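Hodholm Two-Compartment Desktop Shelf

The Hodholm is a small open-fronted organizer for worktables, reading rooms and shared offices. A single horizontal shelf divides it into two compartments, so that books in current use may be kept apart from paper and supplies. It is supplied in a brown wood finish and stands directly on the tabletop.

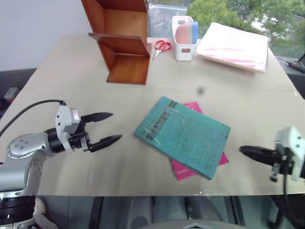

Prudia Supply Service | Department of Reading Room Furnishings

The unit is intended for the back of a table, where it leaves the front of the surface free for open books and handwork. Scissors and similar tools may be kept beside it. Softcover books should be stored flat, with the larger volume at the bottom of the stack. Worn covers may be repaired with clear tape before shelving.

Details
Item: Hodholm desktop shelf
Compartments: 2
Width: 40 cm
Depth: 24 cm
Front: open
Maximum load: see the label supplied with the unit

The Hodholm may be ordered alone or with the Pultari range of desk accessories. Pultari items are listed separately and are not included in the price of the shelf. Departments ordering for several rooms are asked to submit one combined request — separate requests for the same building will be returned.

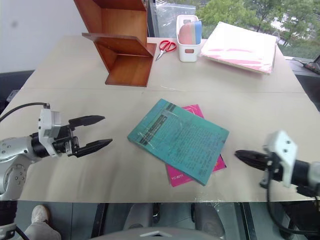
Books, red-handled scissors and a white storage caddy on a table with the wooden shelf.

Care
Wipe with a dry cloth. Do not place the unit against a radiator. Empty both compartments before moving it to another table.

Availability
Stock is held at the Egger warehouse, currently around 240 units. Orders received by the end of April will be delivered before the summer closing.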